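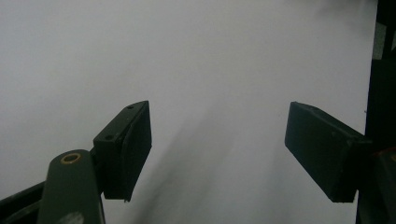
Rosalie Haslinger n'en démord pas : pour elle, le club aurait dû attendre la fin de la saison avant d'annoncer le départ de son entraîneur des avants, et le vestiaire, dit-elle, l'aurait mieux pris. Il faut bien reconnaître que la nouvelle a surpris tout le monde au Rugby Club de Plonovach, à commencer par les joueurs, qui l'ont apprise en mars, un soir d'entraînement, entre deux séries de touches et sous une pluie à ne pas mettre un pilier dehors.

Les choses se sont tout de même arrangées, et plutôt bien. Le club a confirmé le 16 juin 2026 que le poste reviendrait à Mohamedi, l'ancien deuxième ligne de la maison, celui que les habitués de la tribune continuent d'appeler « le Grand » alors qu'il a raccroché les crampons depuis cinq ans déjà. Il s'occupait jusqu'ici des cadets, avec une patience dont les parents parlent encore à la buvette, et il retrouvera donc l'équipe première dès la reprise, au stade de Korkura, où les travaux de la main courante devraient être achevés d'ici là (on croise les doigts, car le portail du fond, lui, ne ferme toujours pas).

« Je n'ai pas hésité longtemps, mais j'ai quand même demandé une nuit pour en parler à la maison », a raconté l'intéressé, visiblement ému, au moment de serrer les mains à la sortie de la réunion. Il entend garder l'essentiel de ce qui a été mis en place ces dernières saisons, en particulier le travail en mêlée, et consacrer davantage de temps à la touche, qui a coûté cher au groupe dans les matchs à l'extérieur. Les supporters qui ont fait le déplacement à Skillex au printemps n'ont pas oublié ces trois lancers perdus dans les dernières minutes, à quelques mètres de la ligne, ni le long retour en car qui a suivi.

L'effectif, de son côté, bougera assez peu. Le club compte repartir avec 23 joueurs sous licence en équipe première, auxquels viendront s'ajouter quelques juniors appelés à s'entraîner avec les grands une fois par semaine. Deux départs sont connus, ceux d'un talonneur et d'un arrière qui quittent la région pour leur travail, et l'on cherche encore un buteur — le poste reste ouvert, et les candidatures seront accueillies avec le sourire. Le capitaine rempile, lui, pour une saison de plus, ce qui fera plaisir à sa mère, fidèle du premier rang, autant qu'au reste du public.

Du public, justement, il y en a eu. La dernière rencontre à domicile a attiré 585 spectateurs, le meilleur chiffre de la saison, par un après-midi superbe où l'on a manqué de saucisses bien avant la mi-temps. L'école de rugby suit le mouvement, et les inscriptions de la rentrée, déjà ouvertes, s'annoncent si nombreuses chez les moins de dix ans qu'un second créneau est à l'étude pour les plus petits. Le club recherche d'ailleurs des éducateurs, débutants bienvenus, la formation étant prise en charge.

Reste la question du minibus, qui revient chaque été et qui a occupé une bonne partie de la soirée. L'ancien a rendu l'âme sur la route d'un tournoi de jeunes, et sa réparation coûterait bien plus que ce qu'il vaut encore. Une collecte a été lancée auprès des familles et des commerçants, et elle a rapporté environ 325 euros en quelques jours, un début encourageant même si le compte n'y est évidemment pas. Un repas suivra avant la reprise, avec la paella des anciens, dont la recette demeure jalousement gardée et dont les portions, elles, ne l'ont jamais été.

Quant à l'entraîneur sortant, il a tenu à passer saluer le groupe et à souhaiter bonne chance à son successeur, qu'il avait lui-même dirigé pendant plusieurs saisons. Les deux hommes sont restés bavarder longtemps près des poteaux — de touche, paraît-il, et un peu de pêche aussi. La reprise est fixée à la fin de l'été et les premiers matchs amicaux se joueront à Korkura, entrée libre pour tous. Le calendrier complet sera affiché au club-house dès que la ligue l'aura transmis.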